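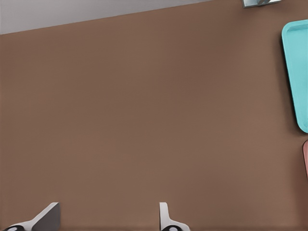
Gripper stall fault, tray-sorting cell, March. The Handolent cell stopped responding to close commands partway through a long simulation run, and we spent most of the month finding out why. The gallery was put together for the people at Cutdale who will be running the same controller and asked what the fault looks like from the wrist camera. It looks like very little: both fingers open, bare brown tabletop between them, the turquoise tray over on the right. The controller log for the stall says "grasp held." With that status set, the arm treats the job as half done and waits for a release that never comes.

Fault summary
Run length was 938 cycles. The stall came up 21 times, always after an approach that ended in open table. Domnica Enache went through the logs by hand and found that the contact flag was being carried over from the previous cycle.

Cause
The Flemitach driver clears the flag when the fingers reach full open. If the open move is interrupted, the clear is skipped. Our timeout was set to 200 milliseconds and a slow open could take up to 400, so the interruption came from our own settings.

What we changed
Timeout raised. The flag is now cleared at the start of every approach as well. Relu Ardeleanu added a check that compares finger width with the commanded width before "grasp held" can be set.

Safety note
On a physical arm, a false hold also keeps the slow-speed limit switched off during the wait. Do not reach into the cell to free it. Use the stop button, confirm the drive light is out, then reset from the panel.

Still open
The log viewer shows the old status for one cycle after a reset. Căpraru has the ticket. Until it is closed, read the finger width value and ignore the status line.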